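Nullum Bench Cell 2
Two-arm demonstration station for bench tasks

Overview

Bench Cell 2 is a tabletop station for recording manual tasks by remote control. Two follower arms are bolted to a common front rail and work into an enclosure with walls on three sides. The operator moves a matching pair of leader arms, and the followers copy the joint positions. Joint readings, gripper opening and camera video are stored together as one recording per attempt.

The station is supplied for training small policies on a single task or a family of related tasks. It is not intended for production handling.

Modes of demonstration

Remote control. The leader arms connect to the Fukard controller by one cable each. The followers start to move only after both leaders have been brought to the rest pose and the foot switch is pressed. Releasing the switch holds the followers in place. Pressing it again resumes from the held pose, provided the leaders have not been moved out of tolerance.

Hand guiding. Either follower can be set to gravity compensation and moved directly by the wrist. Hand guiding suits short motions such as a single approach or a press. The operator's hands will appear in the overhead video, so recordings made this way are flagged in the file header and can be excluded from training by a filter.

The two modes cannot be mixed within one recording.

Recording

Recordings are handled by Tosh, the software supplied with the cell. A session is opened with a task name and a written instruction, for example "turn the top sheet over" or "place the bracket on the booklet". Each attempt is then marked keep, discard or review from the foot switch or the keyboard. Attempts marked discard are held for the rest of the session and deleted on closing.

Tosh stores up to 200 attempts in one session. A larger set is made by opening further sessions under the same task name. Playback on the followers is available at half speed for checking, with the objects returned to their starting places by hand.

Specification

Follower arms: 2, with parallel grippers
Leader arms: 2, same joint layout as the followers
Mounting: bolted base plates on slotted aluminium rail
Frame: aluminium extrusion with metal corner brackets
Wall panels: removable, three sides
Control: Fukard controller, foot switch, emergency stop
Software: Tosh, one licence per cell
Assembled weight: 18 kg, without controller
Order code: 131

Wall and floor panels

Plain white and plain grey walls are standard. Patterned panels are sold in sets under the name Endale and slide into the same slots as the plain ones. Changing the background between sessions helps a policy to depend less on the appearance of the walls. Fix the cameras before changing panels and repeat the camera check afterwards. Floor sheets are cut to the customer's drawing and are not included in the Endale sets.

Supplied with the cell

Follower and leader arms, frame, one set of plain walls, controller, foot switch, emergency stop, power supply, cable ties and hex keys. The computer is not included. Cables should be tied along the arm with enough slack at each joint for full travel.

Notes on task objects

Thin and flexible objects need more demonstrations than rigid ones, as their starting shape is never quite the same twice. Loose paper is a common case. Sheets that overlap should be recorded in several arrangements, including scattered piles like the one under the right gripper, where printed text, line diagrams and a largely blank sheet lie together. Small metal parts should be recorded on both dark and light surfaces; the slotted silver bracket on the black panel gives strong contrast, and a policy trained on that alone may fail on a pale floor.

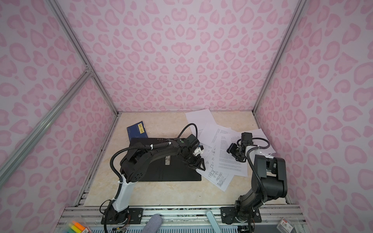
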